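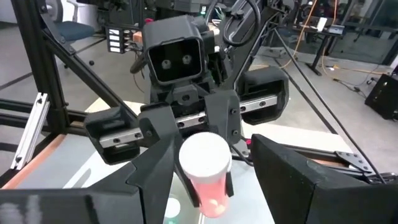
Güven Tekin asks if it is better to hold the arm and move it with your hand, or to sit apart and drive it with the remote handles. He has tried both at home and his recordings came out shaky each time.

My answer is that both can work, but the habits are different. When you push the arm by hand, your own fingers come into the camera view, and later the arm has to do the job without them. With remote handles the view stays clean, but you lose the feeling of weight. For small things like cups, caps and bottles I prefer the handles. For wiping or opening a drawer I still guide by hand.

Tips for showing a task

Do the task first with your own hands, slowly, and say each step aloud. If you can not say where the step ends, the arm will also not know.

Close the gripper a little earlier than you think and wait one breath before lifting. On soft cups, close only until the cup does not slide. Squeezing more is a bad habit and the arm copies it very well.

Keep the wrist camera looking at the thing you want to grip. Many beginners turn the wrist to be comfortable for themselves, and then the camera looks at the wall.

Do not correct a mistake in a hurry. If you miss the bottle, go back a little, stop, and come again. A calm correction is useful material. A nervous one I delete.

Change the starting places between recordings, but only by a hand's width at first. My first set for the Kettani arms had 257 recordings with the tray always in the same corner, and the arm could do nothing when my wife moved the tray. I made 29 new ones with the tray moved, and this helped more than all the others.

Setting the table

Put small items where both arms can reach without crossing. Leave free space between the trays - the gripper is wider than your fingers and it needs room on both sides to open.

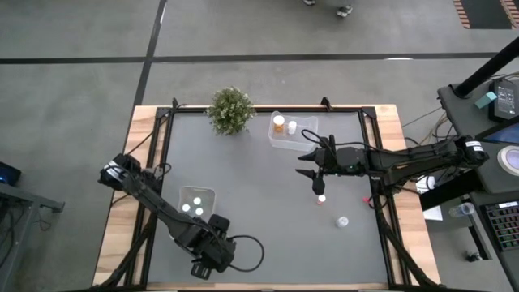 Two arms, two clear trays and small bottles on the gray work surface.

Tie the cables so that the arm can make its full turn, and test this turn before you record. Shiny trays can confuse the camera, so move the lamp to the side if you see a bright spot on the screen.

Rest after some 2 hours. My recordings from the end of a long evening are slower and have more small jumps, and I throw most of them away.

Write the name of the task and the date in the file name the same day. I did not do this in April and I am still sorting.

Farhad Nouri, updated 13/05/2026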